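De: Shengli Tang
Para: lista compras-lab
Asunto: Re: [compras-lab] Presupuesto segundo puesto bimanual, lavadora y repuestos
Fecha: noviembre de 2023

Hola a todos, contesto rápido que entro a otra reunión. Voy por partes y perdonad el desorden.

> El presupuesto de Pollus nos llegó ayer y sigo sin entender la línea de pinzas.
> ¿Hacen falta cuatro juegos de dedos por puesto? ¿Y por qué otra lavadora, si
> la del puesto uno funciona? Desde administración nos piden cerrar la
> partida antes de fin de mes y lo que no esté justificado se cae. Mandad por
> favor las cantidades definitivas, con referencia, y decidnos si lo de Temine
> puede esperar a julio.
> Alcaraz

Dedos: sí, cuatro juegos. Se gastan. En la tarea de la colada rozan con el borde de la cesta todo el rato y la punta se va comiendo. En el puesto uno llevamos tres juegos cambiados desde el verano. 40 euros el juego en Pollus, no merece la pena discutirlo, y si se acaban paramos el puesto entero hasta que llegue el envio.

Lavadora: la segunda es para el puesto dos, no sustituye a nada. De carga frontal, la más barata que haya, blanca. No va a lavar, no necesita toma de agua ni desagüe, solo corriente. He visto una por 300 en Justlow con transporte incluido. Que no sea de carga superior por favor, la otra vez casi nos la cuelan y los brazos no llegan.
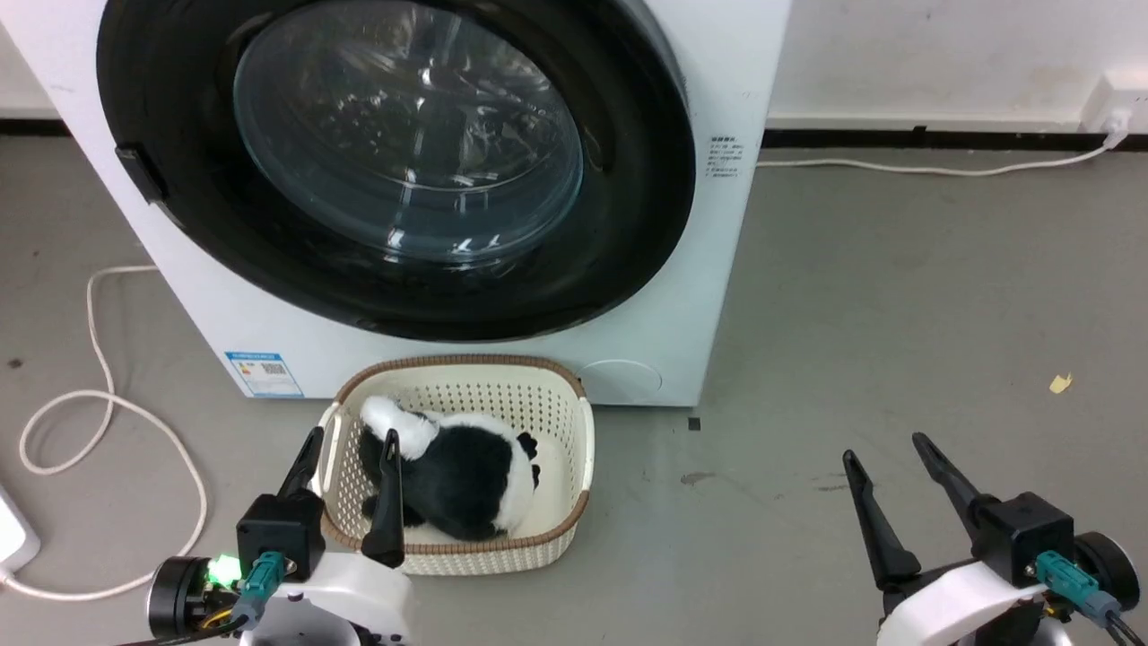 Cestas y peluches: esto va por caja, ni lo metáis en el pedido grande. Quiero más variedad de tamaños, cosas blandas que ocupen bastante y se deformen al cogerlas, y también toallas, calcetines, lo que sea. Con 100 euros tiramos hasta primavera. Cestas de plástico, rígidas, las de tela se hunden en cuanto las empujas.

Cables. Esto no estaba en el presupuesto y tendría que estar. Canaleta para suelo y bridas para los dos puestos, más una regleta con interruptor para cada uno. Ahora mismo hay cable por el suelo y cualquier dia alguien se lo lleva por delante. Apuntadlo como instalación si en fungible no cabe.

Lo de Temine: los dos actuadores de repuesto NO pueden esperar a julio. Si cae una articulación nos quedamos con un brazo y la tarea es de dos. 726 euros los dos, con los conectores ya montados. Lo que sí puede esperar es el soporte regulable en altura, eso lo pasáis al año que viene sin problema, de momento nos apañamos con el que hay.

Resumiendo cantidades para el excel:

Dedos de pinza, Pollus, 4 juegos por puesto (o sea 8)
Lavadora carga frontal, Justlow, 1
Actuadores de repuesto, Temine, 2
Canaleta, bridas y regletas, proveedor el que querais
Soporte regulable, fuera, al próximo ejercicio

Las referencias de Pollus están en el PDF que mandaron ellos, segunda hoja. Ojo que en la primera viene el modelo antiguo de dedo y no encaja en nuestra pinza, ya nos paso una vez y la devolución fue un infierno.

Alcaraz, si falta alguna firma dime cuál y la saco esta tarde. ¿El transporte de Temine va aparte o en la misma línea? En el último pedido iba aparte y lo rechazaron.

Saludos
Shengli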